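Print this section | E-mail this section

4.2 Wall color and the shared sink

The most exciting result of our survey came from the walls! We had expected people to talk about storage, and they did, but when we asked residents of the Dasby building what they noticed first at the sink, the answer was nearly always the color behind it. Warm whites were called "cozy" in the morning and "dirty" by evening. Grays held up far better, and textured grays best of all (a finding that delighted Lucrezia Vitale, who had argued for including them from the start). Of the 21 residents interviewed, only 2 wanted a gray wall repainted.

Figure 8. Light gray textured wall, with a faucet nearby.

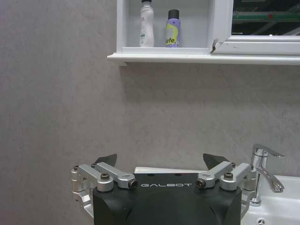

4.3 Differences between the two buildings

Flostano gave us a lovely contrast. Its sinks are older and its windows face north, so the same gray paint looks almost blue there in January. Residents liked it anyway, and several asked us for the name of the shade. What they disliked was gloss. Shiny paint showed every splash, and people told us they wiped it down far more often than they wanted to. We return to cleaning habits in Section 5, where Aurelia Pană's diary method brings out some wonderful detail.

Print this section | E-mail this section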